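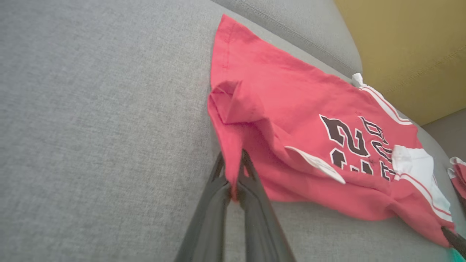 Kit care: printed jerseys

October | Lirncombe Newsletter
1 min read

Several red jerseys have come back with faded, cracked numerals. Heat and abrasion are the usual causes. Please follow the label inside the garment – where it is illegible, use the settings below.

Turn the jersey inside out and wash at 30 degrees on a short cycle. No fabric softener. Do not tumble dry or iron over the print. Dry flat, smooth out the hem and fold with the number uppermost, without a crease through the lettering.

Jerseys for reprinting go to Naveck by the end of the month. The charge is 7 pounds per shirt.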